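# Drarkura (television series)

**Drarkura** is a television drama in three seasons, set in the salt-mining town of the same name and made by the small production house Brindham. It was created by Hermenegildo Espinoza, who wrote most of the first season himself and stayed on as head writer until the end. The show never drew enormous crowds, but the people who found it tended to hold on to it, and it is still passed from friend to friend with a good deal of affection.

## Premise

The story follows the Holmgren family, who have run the town's only ferry for four generations and who are, when the first episode opens, on the point of selling it. The eldest daughter comes home for what is meant to be a weekend, quarrels with her father over supper, and stays for the rest of the series. Around the family there is a whole town's worth of neighbors, lodgers, cousins and old sweethearts, and one of the pleasures of the show is how a person who only carries a suitcase in one episode may have an hour to herself a season later.

Much of the first season turns on the sale of the ferry. The second is taken up with the closing of the mine, and the third, which is the quietest of them, jumps ahead several years and lets the viewer work out bit by bit who has stayed and who has gone.

## Development

Espinoza had first written Drarkura as a radio play in two parts, and he rewrote it as a feature film script before putting it away in a drawer for some years. Brindham asked to see it after a reading of one of his stage plays, and the company suggested that the family had far too many aunts in it for a film. He agreed, cheerfully enough, and added two more.

The scripts were long. The draft of the opening episode ran to 195 pages and had to be split in two, and that is why the first season begins with a double episode that some viewers still find slow going (the ferry itself doesn't leave the dock until the second hour). Later scripts were kept shorter, though Espinoza was known for sending in extra scenes late in the day, and a fair number of them were filmed.

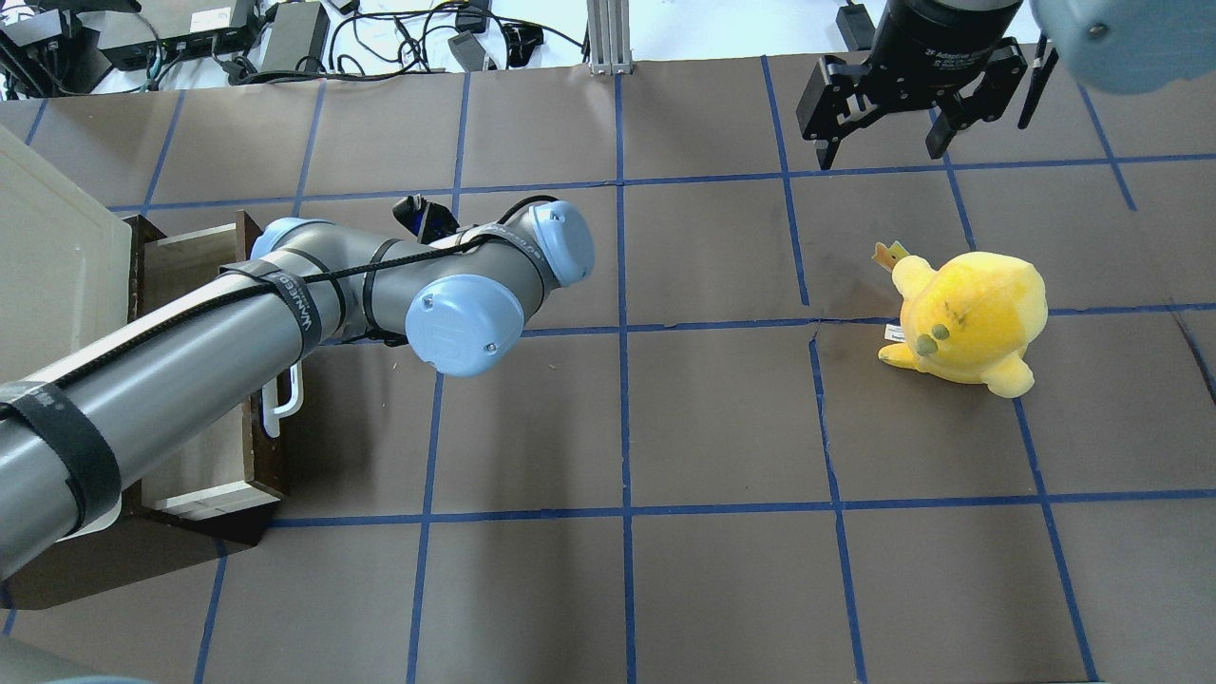 Did the radio play tell the same story as the series? Only the first season follows it closely, and even there the ending was changed, with the father keeping the ferry through the winter when in the play he signs it away on the spot.

## Production

Filming took place on a stretch of river coast that stood in for the town, with the Holmgren kitchen and the ferry office built indoors. The kitchen set was kept standing between seasons and was altered a little each time - a new stove, a different set of curtains, a door rehung on the other side - so that it would seem to age along with the family. Work usually began in January, when the light was low and gray, and the cast spent a great deal of the first season in very heavy coats.

The open call for townspeople in the first season brought in 1,084 hopefuls, many of whom had never acted before. Several were kept on and given names and lines, among them the woman who plays the postmistress, a part that had been written for a single scene.

The music is for accordion, cello and a rather out-of-tune upright piano. The main theme is heard in full only in the last episode, and in all the others it stops partway through.

## Broadcast and reception

The series was shown on the Kadix channel, and the final episode went out on Nov 7, 2021. Early reviews were kind about the acting and less patient with the pace, and more than one critic wished for fewer scenes of people looking at water. The second season was received more warmly, with particular praise for the episode set entirely during a wedding lunch, which many fans consider the best of the lot.

A farewell screening of the last two episodes was held in a theater with 992 seats, and Espinoza took questions afterward. Asked about a fourth season, he said that he had told everything he knew about the Holmgrens, though he might one day like to write something for the postmistress.

## Home release

All three seasons were released on disc as a set, together with 20 deleted scenes and a recording of the original radio play. The deleted scenes are mostly from the second season and include a longer version of the mine meeting, with a speech by the ferryman's brother that was trimmed for broadcast.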